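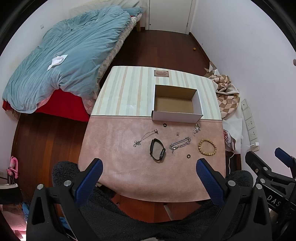
Everyone starts with the rings and then wishes they hadn't, according to one of our longtime sorters, and we've come to think there's some wisdom in that. Skudel is looking for people who like small things and don't mind handling a lot of them. We're a little shop in Estthorpe that takes in secondhand jewelry and accessories — bracelets, chains, hair clips, rings, now and then a fitness band — and finds new homes for them through our mail-order boxes.

We need 6 packers for the season that starts in July. The work is friendly and fairly quiet. You'll get a soft mat, an open cardboard box and a spread of pieces, and you'll settle them in the box so that beads and chains don't end up in one big knot. We sent out 3,000 boxes last year, and we still like each one to look as if somebody cared about it.

You don't need experience, and you certainly don't need to know your curb links from your cable links (we'll happily talk your ear off about that over coffee). What helps is patience, decent eyesight, with or without glasses, and a gentle way with clasps. If you've ever spent an evening untangling a necklace for a friend and rather enjoyed it, please do write to us! 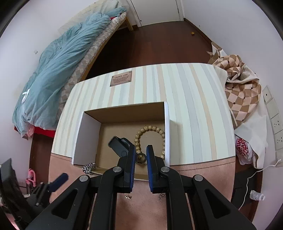 Do I have to pack in any particular order, a reader of our last notice wanted to know. Mostly you can suit yourself. We only ask that heavy metal chains be kept from resting on anything that scratches, and that small rings be checked off on the sheet as they go in.

Shifts run from 10 in the morning until early afternoon, and you can take as few as two a week. Training takes one morning and is paid like any other. Our workroom is above the Roltard bakery, up one flight of stairs, and yes, the smell is every bit as good as you'd hope.

To apply, send us a short note telling us a bit about yourself and which mornings suit you, or drop it through the door at Skudel, Won Lane, Estthorpe. A letter is as welcome as a résumé.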